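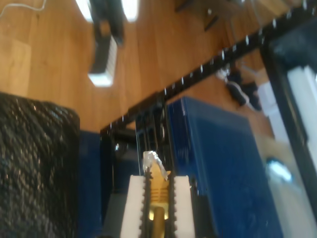 [parish-music] Hymnals and Liturgy

Re: Replacing the pew hymnals before Advent

Someone on the Mekthorpe side wrote:

> Has anyone at the other parishes moved to the Lambrakis hymnal yet?
> Our pastor likes it. I have had the sample copy for a month and I
> can't decide. Half the Marian hymns are pitched for bats, and the
> Gloria we have sung since before I was confirmed is gone. On the
> other hand, our old books are held together with packing tape and
> the prayers of the faithful. Also, what did you do with the old ones?

We moved in February. I play the 8 a.m. and the 10:30 at Sturkent, so I can speak for two congregations, one of which sings.

The short version is that people will complain for six weeks and then defend the new book as if it came down with the tablets. Our announcement drew 104 written comments, more than we got when the bishop changed the Mass times. A good number were about the color of the cover. One asked whether Latin was coming back, and another, from the same pew as far as I can tell, asked whether we could stop it from coming back.
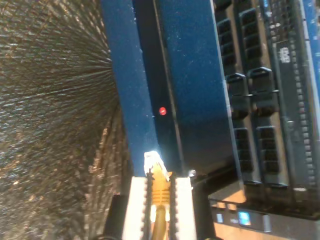 Small red light on the dark blue side.

On the pitch question, you're right about the Marian section. I take most of it down a step, and number 502 down a step and a half, after which it is a perfectly nice tune. The accompaniment edition is a separate purchase and does not lie flat. I use two clothespins and a certain amount of left elbow.

Your missing Gloria isn't in there under another name, I looked. Check the license you already have for your current book before you copy anything. Ours let us print the assembly part in the worship aid, so we kept the old Gloria for Christmas and Easter and learned the new one in Ordinary Time, when expectations are lower.

We ordered 288 copies, which fills the nave and leaves the choir loft sharing. Order more than that if your loft is on speaking terms with your sopranos.

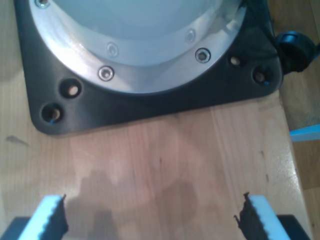

Metal ring and screws on the black base plate.

As for the old books, we offered them to our sister parish at Ulunura. They wrote back very kindly to say they had just finished finding homes for their own. A few families took one to keep. The rest are in the boiler room next to the second-best Nativity set, where I expect the Lord will find them when he returns.

One thing to watch: the psalm responses are at the back, after the index. At our first Mass with the new books the cantor announced the page and there was a pause long enough to count as silent prayer. Put the page number on the board, in large figures, and leave it there through Pentecost.

Happy to lend you our spare accompaniment volume. Bring your own clothespins.

Organist, Sturkent (8 and 10:30)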